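FROM THE FLOOR -- Cirkance update

Flower task is under way at Merneleck. Operators drive the arms by remote, stem by stem, and every run gets saved for training. 1326 demos so far, 141 of them since the last newsletter. 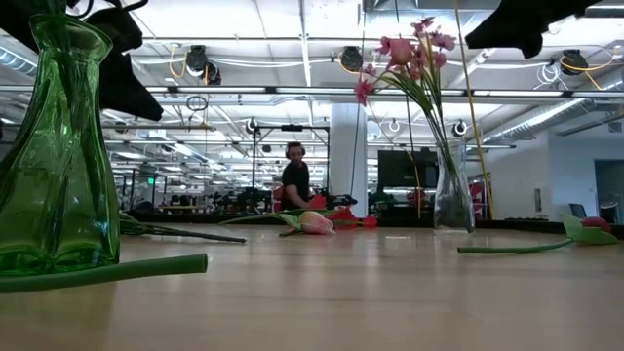 Stems are the hard part. Thin, they roll, and the leaves catch on everything. Tulip lying on its side like that -- grab below the leaves or start over. Clear vase and green vase both stay in the set for now. Riedl wants 1770 runs before we retrain, so more operator slots are comming in December.

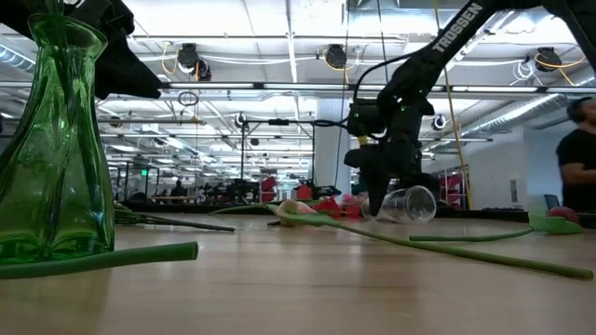
Gripper down over the table, clear cup on its side.

Sign-up sheet is on the Grarine page. 2 hour slots, mornings best.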